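Veviden will open its third linen service plant in Skitport in October, the company announced today. The plant will wash, press and deliver bedding for hotels, guesthouses and care homes along the coast, and will take over the routes now served from Brendura.

The Skitport building covers 1,920 square meters and was previously used as a cold store. Veviden signed the lease in the spring and has since replaced the floor drains and the loading doors. At opening, the plant will serve 311 customers.

"Customers in Skitport have been waiting two days for sheets that have to go to Brendura and back," said Henrik Tiedemann, head of operations at Veviden. "With the new plant we can collect in the morning and return the order the next day."
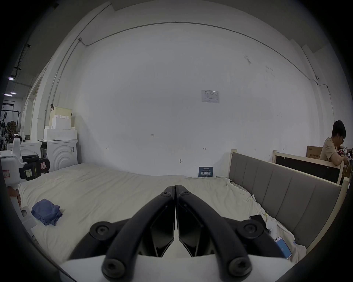 *Cream sheet with a blue-purple cloth.*

Customers can rent bedding from Veviden or send in their own. Rented sets come in white, cream and gray. Items sent in by customers are tagged on arrival and kept separate from rental stock through washing and folding.

Salameh, the trucking firm that already handles deliveries from Brendura, will run the new routes under an extended contract. Pickup times for current customers will be sent out by letter before the change. Account numbers and prices stay the same.

Orders for the new routes can be placed through the Veviden customer desk, open from 7 a.m. to 4 p.m.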